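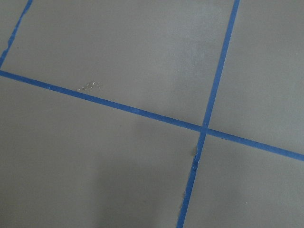 Sweeping is the chore I'd use to settle the argument over whether robots are ready for real work. Folding shirts gets the applause, and I clap too, but a floor asks for something I find even more exciting: a machine that can look at a few pale crumbs, decide they matter, and go get them without being told where they are.

At Musteck, the small shop where I keep the books, we paid for a trial of a Drondico arm on wheels last March. It ran 60 sweeping jobs. On 11 of them it needed a person to step in, mostly at edges, where grit sits up against a line of floor tape and the brush rides right over it. It also spent far too long on one frayed bit of tape, brushing away at it as if it were dirt (I've done the same with a stain that was part of the tile).

So, can they do chores yet? Some of them, slowly, and I think that's wonderful! Our job took the machine 10 minutes and takes me three. But it went back and checked its own work, and I never do that.

What I'd like now is duller testing. Give me worn tape, dim corners and bad brooms, and publish the misses along with the wins. Lindqvist, our neighbor across the yard, wants to try one on metal shavings next, which stick to everything. I've already asked if I can come over and watch.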